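Chapter 9
Looking After a Two-Armed Robot

If you have come this far with us, you have already unpacked the Wendari, bolted it down, and very likely pinched a finger once or twice (we all have!). Now comes the quieter work of keeping it in good order, month after month, and I confess it is the part I like best.

We begin in simulation, where a wrist can be set wrong 300 times without costing you a single gear. Load the Varell house, bring up both arms, and look at the gripper fingers before you command anything at all. They should stand slightly apart. Write down the offset for each wrist, then do 2 slow passes of every joint, listening later for the same motion on the real machine.
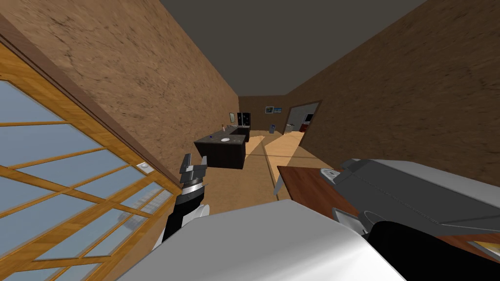
Etim wrote to us after the first printing that the slow passes had taken up to 129 minutes, and asked whether the elbow could be skipped. Please don't skip the elbow.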